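The Burketgate Kitchen: A Counter Gallery
Posted Sep 6, 2023

I love looking at other people's kitchen counters. Not the styled ones with a bowl of lemons and one perfect cookbook, but the ones where somebody has been making lunch and looking for the scissors. So when we finished sorting out the kitchen at Burketgate I promised myself I'd put our own counter up on the site, everyday stuff and all.
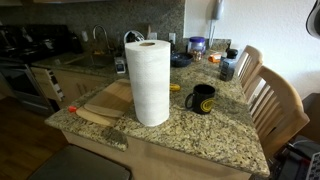 The peninsula on a regular day, with paper towels front and center, right where we reach for them.

Granite, and lots of it
The speckled granite came with the house, and I fell for it on the first visit. It has beige and gold and gray and black all mixed up together, so it goes with pretty much anything you put on it (and it's very forgiving of toast crumbs, which is a wonderful quality in a stone!). I spent part of our first February here with paint cards spread out all over it, trying to pick a color for the walls, and every single card looked good. That was no help at all, but it was a fun afternoon.

The cabinets underneath are a pale cream. I had big plans to paint them dark green and got as far as buying a sample pot, then held it up against the stone and put the lid right back on. The cream keeps things light down low, and the granite already has plenty going on.

The corner everybody walks around
The counter makes an L and comes out into the room as a peninsula, and the front corner is rounded. I am such a fan of that rounded corner. Our last place had a square one at exactly hip height and I knew it very well. This one you can swing past with a basket of laundry and never think about it. It's also the best leaning spot in the house. People come in, put an elbow down, and stay for an hour.

Paper towels, standing tall
We've been through a few ways of keeping paper towels. There was one that hung under a cabinet and came down every time you pulled, and a wire one that tipped over. Now the roll just stands up on its own on the counter and goes wherever the mess is. I buy the tall ones and I'm very happy with the arrangement. If the roll gets low it starts to wobble, and then the last of it goes in the garage for wiping down bikes.

Cutting boards in a stack
Light wood, rounded at the handle end, and my favorite thing in the kitchen. I like a board that lives flat on the counter, all ready to go, and I like another layer under it. Boards that are put away in a cupboard don't get used in this house. We tried it for a month and everybody cut their apples on plates.

I oil mine at the sink with plain food-grade mineral oil, as much as the wood will drink, then leave it overnight and buff it with an old T-shirt in the morning. They come up beautifully. If yours has gone fuzzy, a light sanding before the oil makes it feel brand new, and it's such a satisfying little job to do with the radio on.

A black mug with a yellow circle
Every kitchen has a mug that's always out. Ours is black ceramic with a round yellow logo on the side, and it's a good heavy thing to hold. I have nicer mugs, including a hand-thrown set from the Parnero craft market that I guard like treasure, but for the first coffee of the day I go for the black one. It holds plenty and the handle fits my whole hand.

Bowl, jar, little glass
Farther back is where the small things collect. The dark navy bowl is one of those shapes that works for cereal, soup, popcorn or keys, and I love the blue against all that gold and gray. Next to it is a clear jar with a purple lid. Clear jars have changed my life! I used to buy a second bag of everything because I couldn't see the first one. And I'm very fond of a colored lid, too. You can tell somebody across the room to grab the purple one and they'll know what you mean.

There's a small glass container in front of the jar with something amber-brown in it, and when the light comes in sideways that color is just gorgeous. I keep meaning to find more glass for that part of the counter.

The bits and pieces
A small spot of yellow, a small spot of orange-red by the cutting board, an orange pill bottle on its side toward the back. Counters gather this kind of thing the way coat pockets do. I do a sweep before dinner with a shallow tray from Potarix, the kind with a lip all the way around, and whatever is out goes on it and gets carried off to its proper room. Then by morning there's a fresh crop. I've made my peace with it, and I even sort of enjoy seeing what turns up.

Dark things on the right
The dark bottle, with a black box or bottle in front of it, has drifted over to the right-hand side. I like a bottle standing up where I can get at the label. A friend over on Long Street keeps hers on a turntable, and I was so taken with it that I came home and measured for one. It would have to be a small one.

The back wall
We kept the dark granite backsplash, and I'm so glad. It wipes clean in one pass, and it makes the white outlets and the light switch easy to find when you come in with your arms full. Having outlets right at the counter is a treat after our old apartment, where the toaster and the kettle had to take turns.

What it cost us
The big stuff was already here, so this was a cheap project. I spent $200 in all, and most of that went on paint for the walls, new shelf liner, and a decent light bulb or two. The rest was elbow grease: 2 weekends of emptying cupboards, wiping them out and arguing kindly over who owned which spatula. We filled 40 feet of shelf with liner, and I still have a roll left over if anybody local wants it.

The pantry is next. It has a door that sticks and a top shelf I can't reach, and I can't wait to get started on it.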